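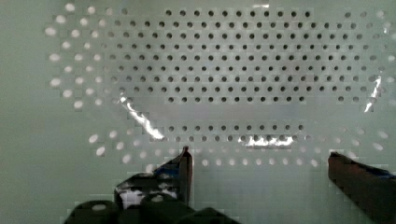

Perforated panel, clear plastic sheet over the middle holes

From: Barasa Valley First Responders list
Date: 2019-04-13
Subject: Re: [bv-responders] AED cabinets and the fall class

Hi all,

Catching up on the thread over my second cup of coffee, so forgive me if I jump around a bit. I'll put my answers under the quoted bits so we don't lose track.

> Does anybody know if the cabinet at the Grollau trailhead is
> still in service? I drove past on Thursday and the light on
> top was off. Also I thought it was supposed to be heated.

Yes, it's in service! I stopped there yesterday on my way home and opened it up. The AED itself was showing green, pads in date until next spring, spare battery in the pouch. The light on top is on a timer now (the people across the road complained about it shining in their bedroom all night, and I can't say I blame them) so you'll only see it lit from dusk until eleven. The heater is a different story. It's wired in but I couldn't tell if it was working, seeing as it was a nice mild afternoon and it's only meant to kick in near freezing. I'll go back on a cold morning with a thermometer. If anyone lives closer than I do and gets up earlier, please be my guest.

The alarm on the door is LOUD, by the way. I knew it was coming and I still jumped. A lady walking two beagles came over to ask if somebody had collapsed, so at least we know it gets people's attention.

> What did we end up paying for the last set of pads? I have 390
> written down but that seems like a lot for one set.

It was 390 for the order, and that covered the adult pads for three cabinets plus shipping. I have the packing slip in the truck and will scan it when I remember to bring it in. The child pads were separate and I think the school paid for those. Somebody correct me if I have that wrong.

> Can we please do the fall class somewhere with better parking
> than last time? We had people walking in fifteen minutes late
> and we had to start the compressions part all over again.

Agreed, agreed, agreed. I've been asking around and the hall in Hurnalus is free two evenings in October. It has a big gravel lot, and the floor is carpeted, so your knees will thank you. The rent is 200 for the evening and that includes the chairs and the coffee urn. The downside is that the kitchen closes at eight, so we'd have to get the snacks out early.

The other choice is the gym in Skundora, which we could have for nothing, but it echoes so badly that I couldn't hear the metronome last time – and neither could the folks in the back row, judging by how fast they were going. I vote for Hurnalus and paying the money. Let me know what you think by the end of the month, I'd like to get a deposit down.

On the manikins: we have eight that work and two that don't click anymore. You can still practice on the quiet ones, they just don't give you that nice feedback when you've gone deep enough, and beginners really lean on the click. I'd put the more experienced people on those two. We also need lung bags. I counted what was left in the blue tote and there's enough for one class if we're careful and none of them tear, and you know how that goes.

> Are we still handing out the flyers? I see piles of them
> everywhere and I don't know that anyone reads them.

We had 600 printed and I've still got a good stack on my dining table, so yes, please take some! I do think they work in certain places. The feed store goes through a handful every week, and the library asked for more. The one at the gas station has been under the same rubber band since before Christmas, so I picked those up and brought them home. If we print again I'd like the list of cabinet locations on the front in big type, and the class dates on the back. Right now it's the other way around, and it's the locations people want when they're in a hurry.

One more thing that isn't in the thread. Dispatch asked us to check that the location descriptions they have on file match where the cabinets really are. Two of them don't. The Barasa one still says "inside the front door" and it's been on the outside wall, left of the mailbox, for over a year. The one by the ball field says "behind the snack stand" and it's on the side facing the bleachers. I've sent in both fixes, but please look at the one nearest your house and tell me what you see when you walk up to it. Write it the way you'd say it to somebody on the phone who's scared and out of breath.

Can whoever has the key to the supply closet email me off list? I need to get in there before Wednesday to drop off the gloves.

Thanks everybody, talk soon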